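Does More Demonstration Data Help? Checking the Vadel Result on Cloth Packing
Project report, December 2025

The Vadel write-up claims that a policy trained on hand-held gripper demonstrations gets steadily better at putting soft items into a box as demonstrations are added. We wanted to believe it. After a term of trying to get the same curve, we mostly don't.

Data
We recorded 1,926 demonstrations beginning in May and threw out 141 where tracking dropped. The rest went into training runs of increasing size, all with the same settings. Every policy was then tested on the same 208 starting positions.

What we got
Success went up early and then flattened. The last doubling of the data bought us nothing we could tell apart from noise. We repeated the largest run with 7 random seeds, and the gap between the best and worst seed was wider than the gain the original authors report for their full dataset. They show one seed. That alone should make people careful about quoting their plot.

There is also the question of what counts as a success. Their rule is that the item is "in the box" — a towel hanging half over the side could pass or fail depending on who is scoring. Two of us scored the same trials separately and disagreed often enough to move the curve.
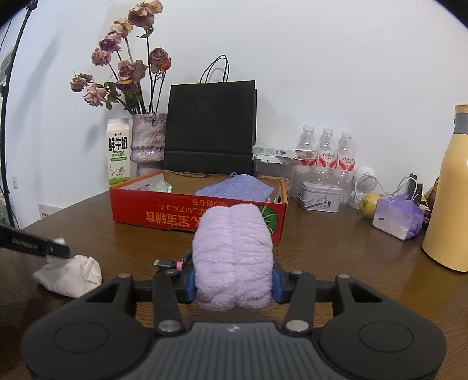
Towels were the worst case for us. A rolled or folded towel gives the finger pads plenty to hold, so the grasp itself was rarely the problem. Letting go in the right place was. Our policies often opened too early, and adding demonstrations did not fix it.

Limits
We used one table and one gripper design, and our tracking was probably worse than theirs. A cluttered background may have hurt us too, but we never ran a clean-table comparison, so that is a guess. We would want a written scoring rule and several seeds before spending another term collecting data.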